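Reading time: 2 min

We use cookies to keep this site working. Accept all | Settings

Consolidating Online Order Picking at a Regional Grocery Chain

Sadia Awan, Supply Chain Project II

1. Background

Juvis is a regional grocer with 73 stores and an online shop. Until last February, online orders were picked at two sites: chilled goods at Skurkeseo and dry goods at Sowa. Orders with both types of goods were joined at Skurkeseo before dispatch. The transfer truck between the sites ran twice per shift, and a late truck held up every mixed order on the route. This report examines whether dry goods picking should move to Skurkeseo in full.

2. Data and method

The data set holds 327 mixed orders from one month. For each order, I took the release time, the pick completion time at each site, and the time of loading. Orders with a missing scan were removed before sampling. Waiting time is defined as the gap between the first completed pick and the merge scan – it does not include time spent at the dock.

A simple queue model was then built in a spreadsheet. It keeps the current number of pickers and the current order profile, and removes only the transfer step. Non-food items such as home storage and kitchen goods were treated as dry goods, as they are in the Juvis item file.
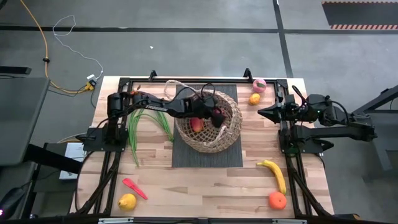 3. Results

Of the 327 orders, 179 waited longer for the transfer truck than they spent in picking at both sites combined. The delay was worst for orders released after 2 p.m., which often missed the second truck and were loaded the next morning.

In the model, a single site removes this wait but adds traffic in the dry aisles. Two pickers meeting in a narrow aisle lose time, and the Skurkeseo layout has few passing points. Wave release in smaller batches reduced the conflict in the model.

4. Limits

The model assumes that all dry items fit at Skurkeseo. Slot data from Kodano, the warehouse software, lists bin locations but not bin volume, so this could not be checked. Labor cost and the Sowa lease were outside the scope. Returns were also left out.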